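Section 4. Fresh Water System: Filling, Pump and Water Heater

Read this section before the first departure from the base at Fovthorpe. It is valid for all Fullel houseboats with the double tank. Boats with one tank have a separate sheet, kept in the chart drawer.

4.1 General

The Fullel carries 1,000 liters of fresh water in two tanks under the aft deck. The port tank feeds the galley and the forward bathroom. The starboard tank feeds the aft bathroom, the deck shower and the water heater. The two tanks are connected by a crossover valve, which is closed when you receive the boat.

With eight persons on board, a full load is normally enough for three days. Long showers will shorten this time very much.

4.2 Filling the tanks

1. Switch off the water pump at the main panel (switch 7, marked FRESH).
2. Open the crossover valve. The handle must stand in line with the pipe.
3. Open the deck filler with the blue cap. The key hangs inside the companionway.

CAUTION: The filler with the red cap is for diesel. Read the word on the cap before you put in any hose.

4. Let the dock hose run for one minute into the lake before you put it in the filler.
5. Fill slowly. When water comes out at the vent on the side of the hull, both tanks are full. Close the tap at once.
6. Close the filler by hand, then a quarter turn with the key.
7. Close the crossover valve and switch on the pump.

Note: The gauge needs some minutes to settle. If it shows 94 percent after a complete filling, this is normal and you do not need to add more.

4.3 Water quality

Tank water is suitable for washing and for cooking when boiled. For drinking, use the small tap at the left of the galley sink, which has its own Mostyn filter cartridge. Change the cartridge every 800 liters or at the start of the season, whichever comes first. Water samples from the dock taps are taken in May and again in August, and the results hang in the base office.

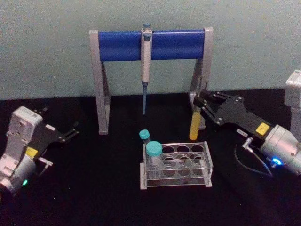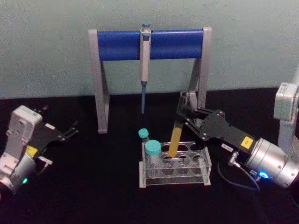
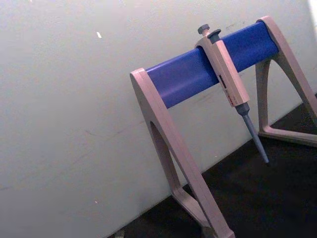
Pipette hanging from the blue bar of its stand

If the boat was not used for more than two weeks, empty both tanks and fill them new before you use the water. Do not put household bleach in the tanks. It attacks the seals of the pump.

4.4 Starting the pump

1. Open the galley tap, cold side.
2. Switch on FRESH. The pump will run and the tap will spit air.
3. When the water runs evenly, close the tap. The pump must stop within ten seconds.
4. Repeat at each tap, and at last at the deck shower.

If the pump starts again while all taps are closed, look for a leak under both sinks and at the deck shower hose.

CAUTION: Never let the pump run with empty tanks. It will be damaged in a few minutes and this is not covered by the deposit insurance.

4.5 Water heater

The Prindley heater works on shore power, or from the engine when you are under way. Switch it on only after step 4 of section 4.4 is finished. From cold it needs 40 minutes on shore power. The water can be very hot after a long day with the engine, so open the cold tap first when children wash.

To reset the heater after a power cut, press the small button behind the round cover until it clicks.

For winter storage see section 9.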